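Study Abroad and Exchange Help > Before You Go > Credits and Money

Will my department really count the summer block abroad, and how do people pay for it?

Posted by casel_bound

Hi everyone, and thank you in advance for reading, because I know I tend to go on. I'm a sophomore in computer engineering and I've been offered a place on the summer program in Casel. It's two teaching blocks back to back, a systems course and then a project course, with a short break in the middle. I have wanted to study abroad since I was in middle school, so you can imagine how many times I've read the acceptance email. 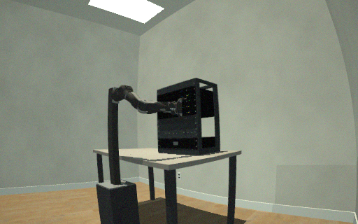
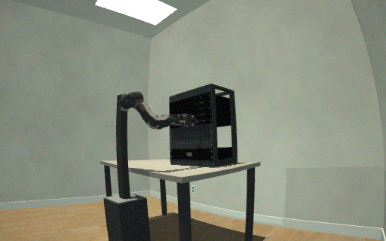
My trouble is with the credits. The program page says the courses are "eligible for transfer," and when I asked at the front desk of my department I was told that eligible and approved are two different words. The project course is the one I'm worried about. At home the closest match is a required lab course with a number of its own, and if the Casel one comes back as a general elective I'd still have to take the lab next spring, which pushes everything else along behind it.

Then there's the money. The program fee is $443 for the application and placement, and that part I've paid out of my savings. Housing is separate. I've been quoted 262 a week for a room in the student residence, and I can't tell from the form whether that includes the break between the blocks, when most people seem to go traveling. My aid package covers fall and spring only, as far as I can see, and the summer line on my account is just blank.

So I suppose I have two things to ask. Has anyone gotten a required course (and I do mean required, with the actual number on the degree audit) approved from a short summer block? And did anyone manage to use regular financial aid for it? The deposit is due at the end of February and my parents would like to see something in writing before then, which is fair of them.

Sorry for the length! I did search the old threads first, but most of them were about full semesters.

Reply from bonow_returnee

Congratulations, first of all! I did the Bonow summer two years ago, same kind of setup with the two blocks, and I came home with a required course approved, so it can certainly be done. I'll tell you how mine went, with the warning that departments differ and yours may have its own form for everything.

What you want is the full syllabus. The catalog paragraph won't do, and neither will the nice brochure page. Write to the program coordinator and ask for last summer's syllabus with the week-by-week topics, the contact hours, the textbook and how the grade is put together. Mine ran to 16 pages once they'd added the assignment sheets, and I was so glad of every one of them. Take that, plus the syllabus for your home course, and make yourself a simple two-column list with the home topics down the left and the matching week abroad down the right. Where there's a gap, leave the gap showing. I had one topic with nothing next to it and the professor who reviewed it said he didn't mind, he only wanted to know I'd noticed.

Contact hours matter more than people expect with a short block. My department wanted 44 for a lab course, and on paper Bonow came in under that until someone pointed out that the supervised project afternoons had been left off the summary. The coordinator sent a one-paragraph letter confirming them and that settled it. If your project course has open lab time with an instructor there, ask whether it is counted, and ask them to put it in writing while you're at it.

Now, who signs. In my case the advisor couldn't approve a required course and could only pass it along. The person who signs is usually the associate chair or whoever runs the undergraduate program, so be kind to your advisor but do find out early whose desk it ends up on. Mine sat for a good while in the wrong inbox. When it comes back approved, look for the words "equivalent to" followed by the course number. If it says "elective credit" or "departmental credit," go back politely and ask again before you pay anything you can't get returned.

And keep your work! Reports, code, graded homework, even the scruffy drafts. I had a friend on the same block whose approval was only provisional and she had to show her final report in the fall. It was fine, but she'd very nearly left her notebook behind in the residence.

As for the break between blocks, at Bonow we could leave our things in the room but we paid for the days regardless. It may be different in Casel. I'd ask whether you can store a suitcase if you give up the room, since some people in my group would happily have done that.

I'm not much help on aid, I'm afraid. I had a small scholarship and a summer job before I left. I hope you go, though. I still talk to my project partners most weeks, and I learned more about working with other people in that one block than in a whole year of group assignments at home.

Reply from quietcarrel

It depends on the school. Mine wouldn't take anything under six weeks for a required course. Check your catalog.

Reply from odadau_alum_mom

Hello dear, parent here, so take the academic part from the students above. I can speak to the money, having been through it with my oldest when she went to Odadau and again with my son, who spent his summer at the Kiani center.

The blank summer line on the account doesn't mean no. At both of my kids' schools, summer aid was a separate application that you had to ask for, and it didn't open until well after the fall and spring one. The one thing both offices cared about was how many credits the student was enrolled in over the summer. If the two blocks together reach half-time, there may be something available, and if they don't, the conversation is a short one. So the very first thing I'd do is find out how many credits each block is worth at your school, once they've been converted. My daughter's came over as fewer credits than we had counted on, and she ended up adding a small online course to get over the line.

There is also a form the two schools fill out between them when a student is studying at one and getting aid from the other. Ours was called a consortium agreement, and I have heard other names for it. It has to be signed at both ends, and the other end may be closed for a holiday you've never heard of, so start it the same day you start the credit approval. Ask the aid office what date the money would be released, too. With my son it came through after he had already left, and we had to carry the housing ourselves until it did. We got it all back, but it was a tight few weeks and I wish somebody had warned us.

On the 262 a week, please ask what is in it. In Odadau the residence price left out bedding and laundry, and the deposit for the key was extra and in cash. None of it was a great deal of money by itself. I would also ask what the refund rule is on the deposit if your course approval is refused. My son's program held the deposit over to the following summer when a classmate of his had to drop out, and that was a comfort to all the parents.

If your mother and father want something in writing, I'd gather four papers for them: the credit approval, the letter or email from the aid office, the housing terms and the refund policy. It's what I asked for, and once I had them in a folder on the kitchen counter I slept a good deal better. Do call home now and then once you're there. Morning is best, with the time difference.

Comment from casel_bound

Thank you all so much, this is more than I'd hoped for. I wrote to the coordinator this afternoon asking for the full syllabus and for the lab hours to be listed separately, and I have an appointment with the aid office to ask about the summer application and the two-school form. The catalog doesn't mention a minimum number of weeks that I can find, but I'll ask the undergraduate office to be sure. My mom read the last reply over my shoulder and has already found a folder.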